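4. Placing and filling the drawer cabinet

4.1 Cover the tabletop with a clean sheet of paper before the cabinet is set down. The sheet protects the surface and shows up small parts that are dropped.

4.2 Stand the cabinet on its feet, with the drawer fronts facing the user. Leave 40 cm of clear surface in front of it.

4.3 Push every drawer fully home. A drawer that sticks should be taken out and put back -- do not force it.

CAUTION: Do not lift the cabinet by the front frame. Hold it by both side panels.

4.4 Fill the lower row first, keeping heavier items such as screws and washers there.

NOTE: The load in any one drawer must not exceed 486 g. Replacement drawers may be ordered from Poveck under part number 510.

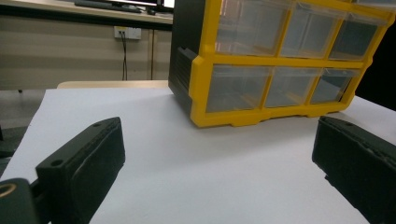 4.5 Fit labels once the contents have been settled, and check them each March.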